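Chapter 7
Package Sizing and Void Space

Chapter outline
7.1 The cost of empty volume
7.2 Measures of fill
7.3 Choosing a box set
7.4 Void fill and restraint
7.5 Returns and reuse
Review problems

Terms introduced in this chapter: void fraction, fill ratio, billable weight, box set, headspace, restraint, nesting loss

Chapter 6 treated the strength of a shipping container as a function of its board grade, flute direction, and height. In that chapter the contents were assumed to fill the container completely and to press evenly on all six faces. Few parcels meet that assumption. This chapter drops it and considers a container whose contents take up only part of the inside volume.

The subject matters for two reasons. First, carriers charge for space as well as for mass, so a light item in a large box may be billed as though it were heavy. Second, an item that can move inside its box reaches the wall with some speed when the box is dropped or tipped. The wall, the item, or both must absorb that energy. Sections 7.1 and 7.2 deal with the first matter, Section 7.4 with the second. Section 7.3 connects them, as the set of box sizes kept on hand at a packing station largely fixes both.

7.1 The cost of empty volume

Let V be the inside volume of a container and v the volume of its contents, measured as the smallest rectangular block that will enclose them. The void fraction is

f = (V - v) / V

A container with f = 0 is full. A container with f close to 1 is nearly empty. The block volume is used in place of the true volume of the goods, since irregular shapes cannot be packed without gaps and the packer should not be charged with gaps that no box could remove. The difference between block volume and true volume is called nesting loss and is taken up in Section 7.5.

Billable weight is the larger of the actual weight and the volume weight. The volume weight is found by dividing the outside volume of the parcel by a divisor set in the carrier's contract. Outside dimensions are used, and each is normally rounded up to the next whole unit before multiplying. Rounding has little effect on a large cube but can matter a good deal in a flat box, where a small change in depth is a large share of the total.

Consider the packing line at Semier, a mail-order supplier of kitchen dry goods. Over one week in July, Jyoti Rana recorded the inside size of each outgoing box and the block size of its contents for 539 single-item orders. The median void fraction was 63 percent. The line stocked only two box sizes at the time, and any item too long for the smaller one went into the larger, whatever its width or depth.

Long, narrow items are the usual source of high void fractions. Length alone decides whether they fit, and the remaining two dimensions are then far larger than needed. A narrow packet laid on the floor of a wide, shallow box leaves most of the floor area uncovered, and nothing on either side holds it in place.
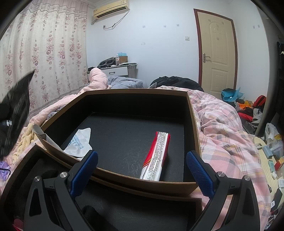
7.2 Measures of fill

The void fraction is a single number and does not show where the empty space lies. Two containers with the same f can behave very differently. In one, all the empty space may be headspace, meaning the gap between the top of the contents and the underside of the lid. In the other, the space may lie to the sides, with the contents touching both floor and lid.

For this reason the fill ratio is stated separately for each axis. If the inside dimensions of the container are L, W, and H, and the matching dimensions of the contents are l, w, and h, then

rL = l / L
rW = w / W
rH = h / H

and the void fraction follows as

f = 1 - (rL)(rW)(rH)

Low values of rH are the easiest to correct. The box may be scored and cut down to a lower height at the packing station, and the lid then bears on the contents directly. Low values of rL or rW call for a different box or for side fill.

The axis ratios also give a first estimate of free travel. For a single item placed against one wall, free travel along the width is W - w. When the item lies at an angle to the walls, w must be replaced by the width of the rectangle, drawn parallel to the walls, that just encloses the item. A small rotation adds a considerable amount to this width if the item is long. Till Stüber's tables for rotated blocks, reprinted in Appendix C, list the enclosing width for angles up to 45 degrees.

Note that free travel measured at the packing station is a starting value. Paper fill compresses under vibration, and board walls bow outward under load. Both effects increase travel during transit. Section 7.4 gives a method for allowing for them.

Worked problem 7.1

A box has inside dimensions of 16 in by 12 in by 4 in. It holds one item with a block size of 12 in by 3 in by 2 in, placed parallel to the long walls. Find the axis ratios and the void fraction.

Solution. The ratios are rL = 12/16 = 0.75, rW = 3/12 = 0.25, and rH = 2/4 = 0.50. Their product is 0.094, so f = 0.906. The lowest ratio is that for width. Cutting the box down to a height of 2 in would raise rH to 1.00 and reduce f to 0.813, with free travel across the width unchanged at 9 in.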